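Cataloging the Trasell tokens: a talk with the collection's keeper

February 15, 2020

The Trasell collection of merchants' tokens takes up four steel cabinets on the second floor of the Rengifo Museum. It came to the museum as a bequest, with a handwritten list in two notebooks and very little else. The keeper of the collection has been working on a printed catalog since 2018 and expects to hand the text to the publisher, Zernent, in September.

"The notebooks are good as far as they go," she says. "He wrote down where he bought a piece and what he paid. He did not always write down what it was."

The collection holds 564 tokens, most of them issued by shopkeepers, ferries and mills when small change was short. Many carry only initials and a value. Matching the initials to a business means going through trade directories and tax lists, and the keeper says this has taken far longer than the descriptions themselves.

"You can weigh and measure a token in a few minutes. Then you spend up to 18 days on two letters. There was a baker and a cooper on the same street with the same initials, and both of them issued tokens. I went back and forth on that one all winter."

She settled on the baker, on the strength of a die flaw shared with another piece that names the trade in full. The entry will give both readings.

The order of the catalog was also a matter of debate. The notebooks are arranged by date of purchase, and an older card file, begun by a previous keeper and dropped at the letter M, goes by issuer. The book will go by town, then by issuer, with a table at the back that links the new numbers to the old ones.

"People have cited the notebook numbers in articles," she says. "If we drop them, those articles stop being useful. So the table stays, even though Zernent would like the pages back."

The records are kept in Mivo, the museum's database, and the text of the book is drawn from it. Each entry has a field for weight, die axis, edge and find spot - the last is blank more often than she would like.
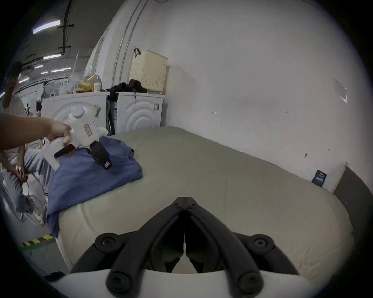 Lead tokens have been the hardest to deal with. Some were cleaned long ago and lost their surface detail, and the old rubbings in the notebooks are now better evidence than the pieces. Those rubbings will be printed beside the entries at full size.

Asked whether the catalog will be complete, she says no. A small group of countermarked pieces is being held over for a separate article, as she does not trust the current dating. "I would have to guess, and then the guess gets quoted for the next fifty years."

The online version will follow the book and use the same numbers. Corrections will be made there, with the earlier reading kept in a note under the entry. She already has a folder of them.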